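We use cookies to keep you signed in and remember your filters. Accept all | Manage settings

Ticket: Modance planner, bimanual cell
Opened by: Dineo Mokgethi
Component: grasp planning / tray segmentation
Status: open

After the update to the segmentation node, the planner rejects tray grasps whenever cloth lies next to the rim. Log line: "no antipodal pair, cluster 6". Joint states and both wrist streams publish normally. Restarting the node does not clear it.

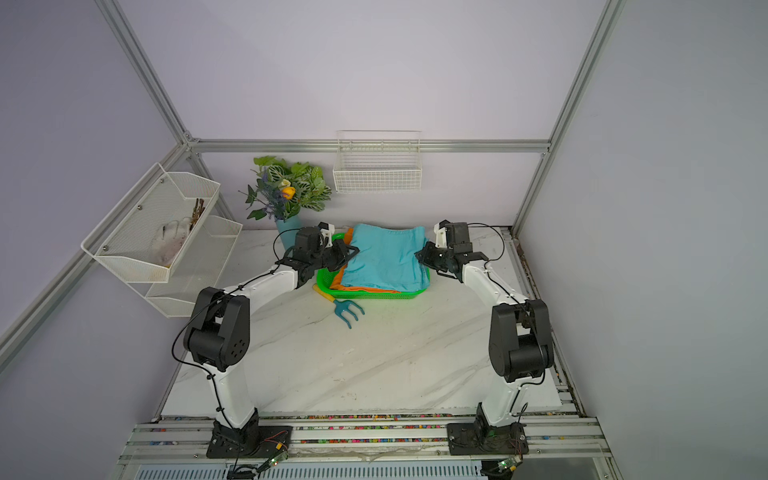
Both arms either side of the cloth, green tray behind.

Steps tried:
1. Replayed the saved point cloud offline. Same rejection, 39 of 100 runs.
2. Rolled back the color filter only. No change.
3. Raised the cluster distance threshold. Rejections went up to 76.
4. Set the rim pose by hand and skipped segmentation. Planner returned a valid grasp on every run.

Step 4 points at the cluster merge. With orange fabric against the outer side of the rim, the node returns rim and fabric as one surface and the computed width exceeds the gripper limit.

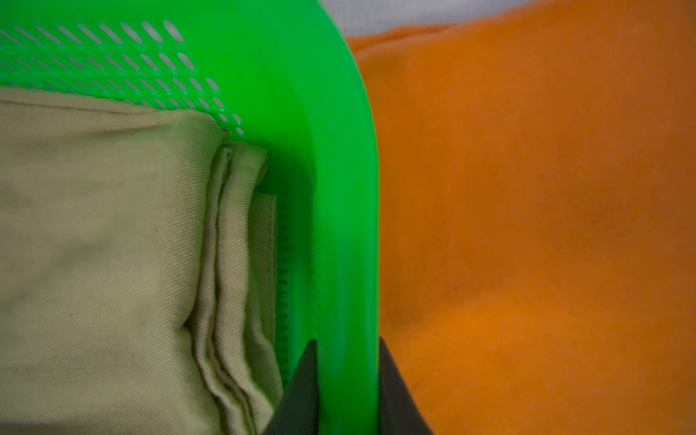
Marietjie Potgieter: Check the normals before the merge. The update changed the default search radius, and a thin rim gets smoothed into whatever touches it. Put the old radius back in the launch file and rerun step 1 with the same seed.

Dineo Mokgethi: Radius restored in a branch. Replay is queued, log to follow.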